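Section 4. Comparing two hand-held gripper sets

This section explains how to compare the Hendau grippers with the Nulby grippers before you choose one set for your recordings. Please read Section 3 (charging and pairing) first. The Poon controller must already be running and both grippers must be shown as connected.

4.1 Preparing the room

1. Choose a room where the light stays the same during the whole test. Close the blinds if the sun comes in directly.

2. Switch on the ceiling lights and wait 15 seconds before you start the first recording. The exposure needs this time to settle.

3. Hold one gripper in each hand, at the height of the chest, and turn slowly once around. During this turn the software Gevness builds its map of the room.

4. Let the other gripper come into the view of each camera at least one time. 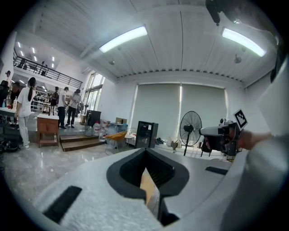 Figure 4-1. View from one gripper during the turn. The marker on the second gripper is in view at the right.

Note: People may stay in the room while the map is built. Ask them not to walk close in front of the cameras.

Caution: Look where you put your feet when you turn. Steps and cables on the floor are easy to forget when you watch the grippers.

4.2 Checking the markers

1. Open the page "Tracking" on the controller. The value for each marker must be green.

2. If a value is yellow, clean the marker with a dry cloth. Do not use alcohol, it makes the print gray.

3. If the value stays yellow, move the exposure slider down to 14 and repeat the turn from step 3 of 4.1.

4.3 The pick test

Use a flat object for this test. Flat objects show the difference between two gripper sets better than cups or boxes, and a small picture frame is a good choice. Do not use an object with loose glass.

1. Lay the object flat on a table, with one edge parallel to your body.

2. Stand straight and look down at the object, so that the head camera can see both grippers.

3. Open the jaws fully and bring them down on the left and the right of the object.

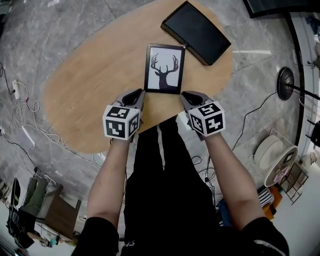
4. Close both jaws at the same speed and lift the object to the height of your elbows. Hold it for two seconds, then put it back.

5. Repeat until the counter shows 300 frames or more for each hand. Press "Save".

6. Change to the other gripper set and do the same test with the same object on the same table.

Note: The maximum weight for one pair of grippers is 570 g. Heavier objects bend the finger tips and the opening width is then measured wrong.

4.4 Reading the result

Open both recordings in Gevness and select "Compare". Look first at the line "Lost markers", and only after this at the line "Opening width". If one set loses markers mostly during the lift, your wrists are probably turned too far to the inside. Repeat the test once with straight wrists before you decide against this set.

To change the finger tips, see Section 5.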